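Why Do We Sort Things?

Think about the last time you looked for a pair of socks. If your socks live in one drawer and your shirts live in another, you probably found them quickly. If all your clothes live in one big pile, it took longer. Putting things into groups is called sorting, and people have been doing it for a very long time.

What is sorting?

Sorting means putting things together because they are alike in some way. The way they are alike is called a property. Color is a property. So are size, shape, weight, and what a thing is made of.

You can sort the same things in many ways. Take a bag of buttons. You could make a red group, a blue group, and a green group. Then you could mix them up again and make a big group and a small group. Both ways are right. It depends on what you need the buttons for.

Sorting and order

Sometimes groups are not enough. A library has so many books that "all the story books" would still be a huge pile. So the story books are also put in order, usually by the last name of the writer. A book by a writer named Agbayani will be near the start of the shelves. A book by a writer named Fillitz will be a little farther along.

Letters work well for this because everyone who can read knows the same alphabet. Numbers work well too. If you are looking for page 122 in a book, you don't start at page 1 and turn every page. You open the book near the place you think it will be, and then go forward or back.

Who sorts things for a job?

Mail workers sort letters by where they are going. Letters for the same town go together, then letters for the same street. People who pick fruit sort it by size and by how ripe it is. Scientists who study animals sort them too. An animal with feathers goes in the bird group, even if it can't fly. Penguins and ostriches are both birds.

Ronaldo Mangubat works in the parts room of a bicycle repair shop called Stivik. Small parts come to him mixed together in boxes. He sorts the screws first by length and then by how thick they are. "A screw that is a tiny bit too thick will not go in," he says. "If it is in the wrong tub, somebody loses ten minutes." His shelves have 9 rows, and every tub has a label on the front.

Why do small things need containers?

Big things stay where you put them. Small things roll, slide, and fall behind furniture. Beads, coins, paper clips, and puzzle pieces are easier to keep in something with sides. A clear container is handy for this job. It lets you look for what you want before you reach in.
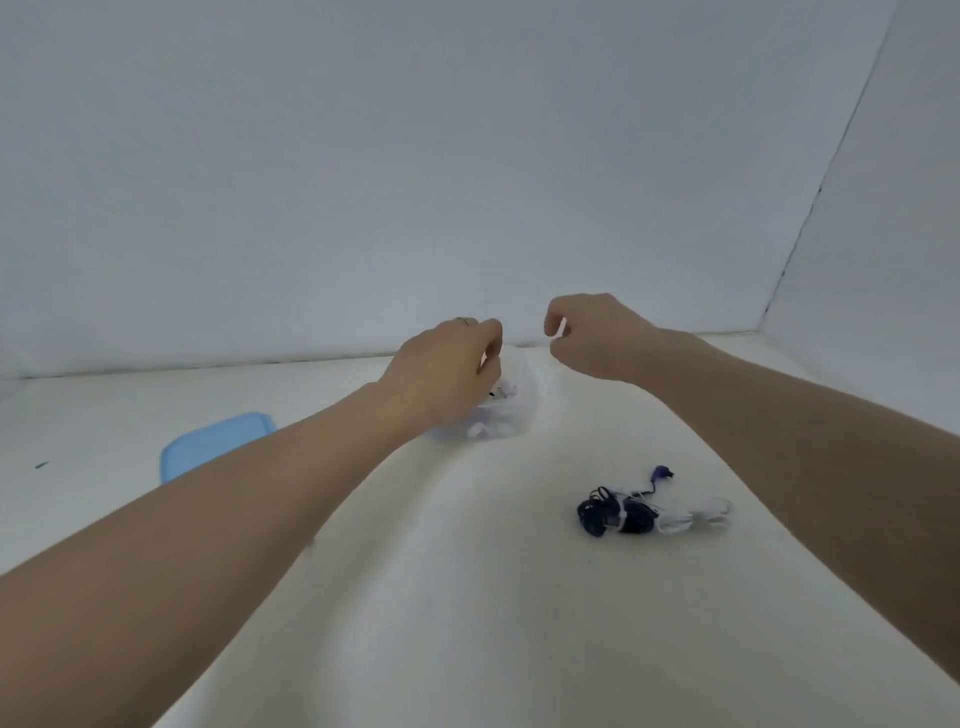 Reaching for small things in a clear plastic container.

Your fingers help with sorting too. The skin on your fingertips can feel very small differences. Close your eyes and pick up a coin and then a button. You can probably tell which is which.

Try it yourself

You will need a handful of small things from around the house and 3 bowls. Ask a grown-up before you take anything.

Step 1. Spread everything out on a table.
Step 2. Choose one property, such as color or size.
Step 3. Put each thing in a bowl.
Step 4. Tip everything out and choose a different property.

Did anything end up with different neighbors the second time? Was there something that didn't fit in any bowl? Sorters often keep a group called "other" for things like that.

Words to know

Property: something you can say about a thing, such as its color or size.
Alphabetical order: the order of the letters from A to Z.
Label: a word or picture that tells you what is inside.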